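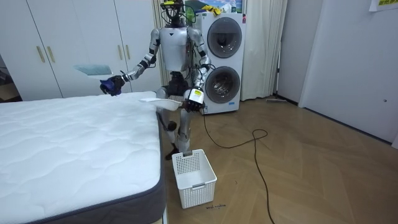
Holding a sheet corner at the foot end, with the laundry basket on the floor next to the mattress.

How to Strip a Bed and Air the Mattress

By Kristine Cabanatuan

Changing the sheets is a good time to look after the mattress too. The stripping takes 5 minutes, and the rest is mostly waiting.

What you need

A laundry basket with an open top
A vacuum with an upholstery tool
Baking soda
A clean fitted sheet

1. Set the basket on the floor at the foot of the bed. Leave a little space between it and the mattress so you can walk past.

2. Take off the pillows and put them on a chair. Pull the cases off inside out and drop them in the basket.

3. Fold the comforter in half twice and move it off the bed.

4. Free the top sheet, then the fitted sheet. Start with a corner at the foot and work toward the head. Lift each corner straight up before you pull it in -- yanking sideways is what tears the elastic.

5. Gather the sheets toward the middle and check for socks. Then they can go in the basket.

6. Open a window and leave the mattress bare for an hour or two.

7. Vacuum the top slowly. Quilted tops hold dust in the stitching, so go over them once lengthwise and once across. Do the fabric sides as well.

8. If the mattress smells stale, sprinkle baking soda over it, wait 30 minutes and vacuum again.

9. Put on the clean fitted sheet, head end first.

Washing

Check the care label. Cotton sheets usually do fine in warm water. Wash them apart from towels, which leave lint and slow down the drying. Thin sheets dry fast, so take them out early and fold them while they are still a little warm.

I turn our mattress head to foot every October. Some models should not be turned -- look for a tag on the side.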